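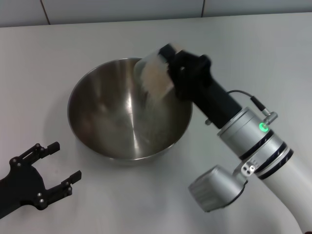
Page 5

Section 3. Measuring and Rinsing

The Evdale rice set arrives with a bowl, a cup and this booklet. The first two are dishwasher safe. Please read this section before the first batch, even if you have been making rice since before we were in business. Our support desk at Barngate hears mostly from people who have.

Setting up

1. Clear a stretch of table wide enough for the bowl and both elbows. A pale, plain surface is best, as you will find strays on it before your socks do.

2. Wash the bowl and cup in warm soapy water and dry them with a towel. Dry the cup again. Grains cling to a damp cup with real devotion, and your measure will come up short.

3. Set the bowl flat on the table. Do not balance it on the sink divider, the stove or a stack of mail.

Filling the cup

4. Scoop the rice from its bag or canister. Fill the cup to the line you want and shake it gently to level the top. Do not pack it down with your thumb.

5. Read the line at eye level. This means lowering your head to the cup. Raising the cup to your head works too, but see the caution below.

CAUTION: Uncooked rice on a hard floor is slippery. Sweep up spills right away, including the ones that went under the refrigerator and that you were planning to leave there.

Pouring

6. Bring the cup over the rim of the bowl before you begin to tip it. We mention the order on account of our mail.

7. Tip the cup slowly, with its mouth low and well inside the bowl. Aim for the sloped side. Rice dropped straight to the bottom from a height will bounce, and steel gives it plenty of encouragement.

8. When the stream thins out, tap the cup once against your free hand. Do not bang it on the rim. The rolled edge can take it, but the cup may crack.

NOTE: Shiny steel makes it hard to judge how much is in the bowl. Trust the cup. If you lose track of how many you have poured, put everything back and start over. Guessing is how the 2000 g party batch came to be cooked at Didau House, our test kitchen, for a lunch of 5.

Rinsing

9. Cover the rice with cold water, swirl with your fingers and pour off the cloudy water. Repeat 3 times. The water will never be perfectly clear, and you are allowed to stop.

10. Drain through a fine sieve. The gap between your fingers is not a fine sieve.

For cooking times, turn to Section 4. For replacement cups, ask for the Reinholz clear cup and have your order number handy. Scratches and cloudiness from scouring pads are not covered by the warranty.

Booklet revised 01/11/2022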